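# Settlement Report, Volum Reservoir

The dam at Volum was built to hold back 3,811 acre-feet of water, and for most of its life it did so without comment. My contract was for the instruments. Bisgaard made them, Anadus owned the dam, and I drove up once a month with a laptop and a key to the gauge house.
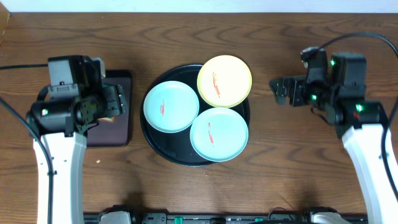
The gauge house contained 25 piezometer lines, each terminating in a brass fitting with a stamped number. A piezometer measures water pressure inside the embankment. If the pressure goes up when the reservoir goes up, the dam is behaving. If it goes up when the reservoir is flat, a letter has to be written.

Line 14 went up in December while the reservoir was flat.

I checked the fitting, bled the line, and read it again. The figure was the same to the second decimal. I recorded it, closed the logbook, and walked the downstream toe with a flashlight and a probe rod. The ground was firm. The seepage weir was running clear at its usual rate. There was frost on the riprap and a heron standing in the outlet channel. The inspection form has no field for herons, so I left it out.

I wrote the letter. Anadus replied that the matter had been passed to Ultomach, who held the maintenance agreement. Ultomach replied that instruments were excluded from the maintenance agreement and attached the page. I forwarded the page to Anadus. This took until the thaw.

My predecessor had kept the logbook for longer than I had been an engineer. The handwriting was upright and did not change from the first page to the last. I went back through it one evening looking for Line 14 and found the same rise, in the same month, 2 years after the first filling. Beside it was a penciled note: "Stayed until morning. No change."

There was nothing else on that page. The next entry was a routine one.

I found three more of these notes, years apart, all beside Line 14. None had been carried over to the typed reports. The typed reports gave the pressure and the word "stable."

The following month I brought a folding chair, a thermos, and a sleeping bag rated well below the forecast. I read the line every hour. At dusk the reservoir stood at elevation 1,137 feet, and it stood there all night. Line 14 held a steady pressure slightly above where it should have been. Around three in the morning the embankment made a sound, low and short, like a truck door closing on the far side of a hill. I waited for it to happen again. I read all the lines, in order, and then in reverse order. The weir was clear. Nothing had moved that I had the means to measure.

At first light I walked the crest from one abutment to the other. The survey pins were in line. The heron was back in the channel.

I took out a pencil and wrote the date, the elevation, and the pressure. Then I wrote, "Stayed until morning. No change," and under that, in smaller letters, "One sound, 3:10." I looked at the second line for a while and left it in.

The typed report went to Anadus that week. It gave the pressure. Under remarks I put "stable, see logbook," and I have not yet been asked for the logbook.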